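旧手机、旧书都有人等着接手,社区“换物周六”今年更热闹了

上周六早上八点半,离开门还有半个钟头,文化活动中心一楼的走廊里已经排起了队。有人拖着买菜的小推车,有人抱着纸箱,还有一位阿姨把三只暖水瓶用绳子串在一起挎在肩上,一路走一路叮当响。换物周六又来了!

这个活动从三年前的一场小型换书会起步,当时只有几张折叠桌,摆在自行车棚边上。今年秋季这一场,登记参加的家庭达到248户,比春天那一场足足多出一大截,主办方临时又借了二楼的两间教室才把东西摆开。按照老规矩,每件物品换一枚木头筹码,筹码不分大小,一本旧杂志和一口炒锅在这里“同价”。有人觉得不公平,可是办了这么久,真正为这个争起来的一次也没有,大家图的是东西有个好去处。

记者到的时候,二楼的小家电和电子产品区正在接收物品。这个区每年都最费工夫,每一件都要先插电、开机、看屏幕、听声音,过了关才贴绿色圆点上架;过不了关的贴黄点,送到隔壁的修理桌。修理桌今年由“阿特”(Ater)修理社负责,五位师傅从开门坐到收摊,中午轮流下去吃饭,一碗面五分钟解决。

一台不转的落地扇,拆开后罩,里面缠着一团毛线;一只不响的闹钟,电池装反了;一台收音机换了一根电源线,立刻唱起评弹来,旁边挑碗的几位老人都围过来听。到下午四点,修理桌一共修好34件,其中大半当场就被人换走了。修不好的也不浪费,螺丝、旋钮、电线分门别类装进小盒子,给喜欢动手的孩子们拿去用。
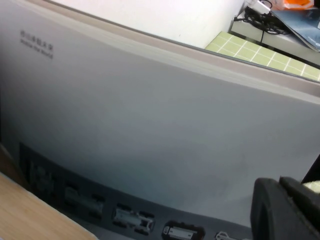 三楼归书,人最多,话也最多

如果说二楼是忙,三楼就是热闹。图书区今年收到的书最高峰时多达4,000册,绘本、武侠、菜谱、字帖、过了期的旅行指南,什么都有。书按“给谁看”来分,不按学科分,于是就有了“睡不着的时候看”“等孩子下课的时候看”“爷爷奶奶讲给孙子听”这样的区域牌。牌子是附近小学四年级的学生写的,有个“睡”字多写了一横,大家一致同意就这么挂着。

在书区忙得满头汗的是阿尔维德·诺丁(Arvid Nordin),他在本地住了十一年,中文讲得又快又溜,还带一点儿本地口音。换书会的第一张折叠桌就是他从家里扛来的。“头一年我带来的书,到最后又原样搬回去一半,”他说,“今年我十点钟去看,自己那一箱已经空了,连箱子都让人换走了!”他最得意的一次交换,是用一套瑞典语的园艺书换到一本六十年代的点心谱,里面夹着原主人手写的纸条,把每个方子的糖都减了三分之一。他照着做过两回枣泥酥,分给楼上楼下的邻居,大家都说减得对。

今年书区还添了一样新花样,叫“留一句话”。送书的人可以在扉页夹一张小卡片,写写这本书是在哪儿读的、读的时候多大、最喜欢哪一页。有人写:“在绿皮火车上读完的,到站差点没下车。”有人写:“第七章可以跳过去,真的。”一位上初二的男生送来一整套科学故事,卡片上只有四个字:“好好待它。”换走这套书的是个刚上三年级的小姑娘,她把卡片念了两遍,又认认真真夹了回去。

下午两点的朗读会原定半小时,结果读了将近一个半小时。主持人本来只安排了六个人,没想到台下举手的越来越多,有读诗的,有读菜谱的,还有一位父亲用方言读了一段动物故事,学老母鸡叫的那一段让全场的小孩笑成一团,有个孩子笑得从垫子上滚了下去,爬起来还要再听一遍。
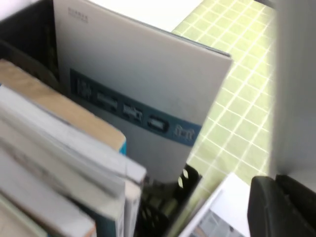
社区文化活动中心 · 阅读与交换小组

除了换东西,今年一楼还开了缝补角。扣子、拉链、裤脚,都可以坐下来自己学着弄,旁边有人教。维维克(Wivik)布艺班的学员带来了两大袋碎布头,不到中午就见了底。一位小伙子本来是陪女朋友来的,坐下以后学会了锁扣眼,一口气把自己外套上的扣子全拆了重钉一遍,走的时候还多领了一包针。

门口的茶摊也值得记一笔。阿德莱克(Adeleke)一家熬的姜茶从早供到晚,大桶见底又添,添了又见底。不少人换完东西舍不得走,就端着杯子在台阶上聊天,聊着聊着又换成了几样:一盆吊兰换了一把雨伞,一副羽毛球拍换了两节吉他课。这种交换不用筹码,小组的人说,他们巴不得这样的越多越好。

收摊时剩下的物品装了50箱。书送往城东两所小学的班级图书角,衣物和厨具由泽登(Zetden)仓库暂时存放,等冬季那一场再摆出来。走廊在六点前打扫干净,桌椅归位,只有那块多写了一横的牌子还挂在三楼楼梯口,听说要一直挂到下一次。

冬季换物定在十二月,仍旧是周六,早上九点开门,下午五点结束。想提前送物品的居民,可以在活动前一周的傍晚把东西带到中心一楼服务台登记,每户先送十件以内,大件家具请先打电话问一声。玻璃和瓷器请用旧报纸包好,电器请带上电源线,书里要是夹着车票、照片、私房钱,送来之前也请翻一翻。上一场就有一张压在字典里的全家福,绕了两户人家才回到主人手里。

小组还在招人帮忙,搬桌子的、写牌子的、会修钟表的都欢迎,会学老母鸡叫的也欢迎!有意的居民在服务台留下姓名和有空的时段就可以,冬季场的第一次碰头会安排在晚上七点,地点在三楼阅览室,姜茶照旧。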